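Portes ouvertes à l'atelier Hereck : la galerie

Textes et photos : la rédaction du bulletin

L'atelier Hereck a ouvert ses portes au public en avril, de 10 h à 17 h. 567 visiteurs sont passés dans la journée, dont une bonne part de familles venues à pied du quartier. Le parcours commençait à l'accueil, traversait le hall de conditionnement, puis longeait les trois cellules de démonstration avant de rejoindre la cour. Les groupes partaient toutes les 20 minutes. Le dernier est sorti peu après l'heure prévue.

Hereck conçoit des postes automatisés pour des petites séries : tri de pièces, mise en boîte, dépose de flacons, rangement de composants. Ses clients sont surtout des ateliers de la région qui n'ont ni la place ni le budget pour une ligne complète. L'entreprise occupe depuis deux ans l'ancien dépôt Skoster, dont elle a gardé le sol en béton et les grandes portes coulissantes côté nord. Les bureaux sont à l'étage.

Les démonstrations étaient assurées par les équipes de la maison, avec le renfort de Mutov, qui fournit les logiciels de pilotage, et de Nikzad, qui fabrique les doigts de préhension. Chaque passage durait une dizaine de minutes, questions comprises. Les visiteurs restaient derrière la ligne jaune, sauf à la cellule 2, où l'on pouvait s'approcher du pupitre.

Cellule 1 : la mise en boîte

Le poste le plus ancien du hall. Il sert d'habitude aux essais de cadence et peut traiter jusqu'à 2000 pièces par jour selon le format. Pour la visite, la vitesse avait été nettement réduite, afin que le public puisse suivre chaque mouvement. Plusieurs personnes ont demandé à le voir tourner à allure normale. Une courte séquence à pleine vitesse a été ajoutée à partir du groupe de 14 h.

La question des arrêts est revenue souvent. Réponse de l'équipe : la plupart viennent d'un carton mal plié à l'entrée du poste, plus rarement du bras.

Cellule 2 : prise et dépose

Le poste de prise fonctionne avec une pince à deux doigts. L'opérateur la guide d'abord à basse vitesse au-dessus du plan de travail, enregistre les positions utiles, puis lance le cycle. La caméra est montée près de la pince et suit donc chacun de ses déplacements.
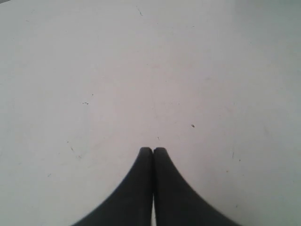

Le réglage de l'ouverture prend plus de temps que le reste. Il faut tenir compte de la largeur de la pièce, de sa souplesse et de la force à appliquer. Une éprouvette en plastique et une vis ne se saisissent pas de la même façon, et les opérateurs gardent pour chaque référence une fiche avec ses valeurs. La cellule en compte 69 à ce jour. Elles sont classées par famille de pièces dans le logiciel de Mutov, avec la date du dernier contrôle.

Nikzad présentait à côté plusieurs jeux de doigts, que les visiteurs pouvaient prendre en main. Les changer demande quelques minutes, mais il faut ensuite refaire le point zéro, et c'est cette étape que les clients oublient le plus souvent dans leurs plannings. Une notice d'une page était distribuée sur le stand. Il en reste à l'accueil pour ceux qui n'ont pas pu en prendre.

Cellule 3 : le tri

Dernière étape en intérieur. Le poste sépare des pièces mélangées d'après leur forme et leur taille. Les enfants étaient invités à verser eux-mêmes le contenu d'un bac dans la trémie, sous la surveillance d'un technicien. La démonstration a été interrompue en fin de matinée pour le remplacement d'un capteur, puis a repris normalement après le déjeuner.

Le public a aussi posé beaucoup de questions sur l'emploi. Hereck compte aujourd'hui 29 salariés et cherche deux techniciens de maintenance ainsi qu'un automaticien. Les fiches de poste sont affichées dans l'entrée. Les candidatures peuvent être déposées sur place ou envoyées par courrier. L'atelier accueille également des stagiaires à partir de la classe de troisième, dans la limite des places disponibles.

Dans la cour

Café, jus de pomme et gâteaux sous l'auvent. Deux panneaux retraçaient l'histoire du dépôt Skoster, avec des plans prêtés par d'anciens employés. Ils restent visibles dans le couloir du rez-de-chaussée jusqu'à l'été, aux heures d'ouverture des bureaux.

Informations pratiques

Les groupes scolaires peuvent demander une visite en dehors des journées portes ouvertes. Compter une heure et demie, chaussures fermées obligatoires. Le hall est accessible en fauteuil roulant par la porte nord ; l'étage ne l'est pas encore. Les objets trouvés pendant la journée (une écharpe d'enfant, un parapluie et une paire de lunettes) sont à retirer à l'accueil.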